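Slow Days at Skeseck Landing

I came into Skeseck on a Tuesday with one working bilge pump and half a tank of diesel, planning to stay one night. I stayed 8. That's what the place does to you (my crew, a very old beagle, was for it from the start).

The marina sits behind a rock breakwater, and the fairway is tight! If you're over 40 feet, call ahead and ask for the outside dock. The folks in the office will talk you in on the radio, and they're patient about it. I paid 75 dollars a night with power, plus a few quarters for the shower, and the shower was hot every single time.

Mornings I walked up to Mfinanga, the little cafe over the chandlery, for eggs and the tide gossip. Afternoons I rowed over to Jusik Island, which has two mooring buoys, a gravel beach and more oysters than I've ever seen in one spot. Go at low water and wear real shoes. 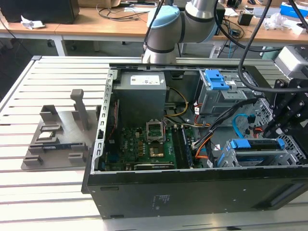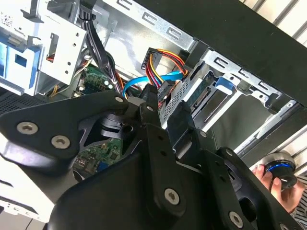
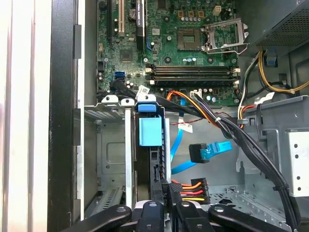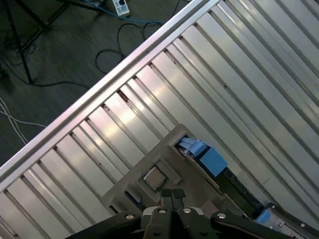
My boat is a 1980s sloop called Radon, and she needed that week more than I did. I'd been putting off the electrical panel since March, so on the first rainy day I finally pulled the cover and got into it. An open boat panel isn't so different from that desktop tower with its green motherboard, lots of little connectors in a metal box, only mine had a crust of salt on everything. I cleaned each terminal with a toothbrush, swapped 2 fuses, and the cabin lights quit flickering. Then the rain let up, the beagle wanted the dock, and we went to see who had come in overnight.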